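torque_bench
Baudry transfer case, 1380 lb axle load. Output bearing runs hot above 359 rpm on the dyno. Changed the oil twice, no difference.

kutenov_fan
Preload is too tight. Back it off and retest. 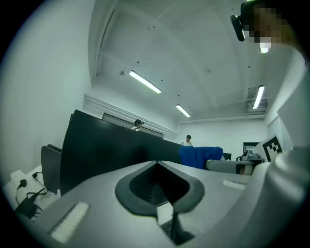 millrat11
What preload does the Brundach manual call for?

kutenov_fan
11 in-lb, measured with the seal out.

dyno_dan
Disagree on preload. I'd check the oil feed first - ours at Skamcombe was starved at 705 rpm with preload in spec.

torque_bench
Seal was in when I measured. Redoing it.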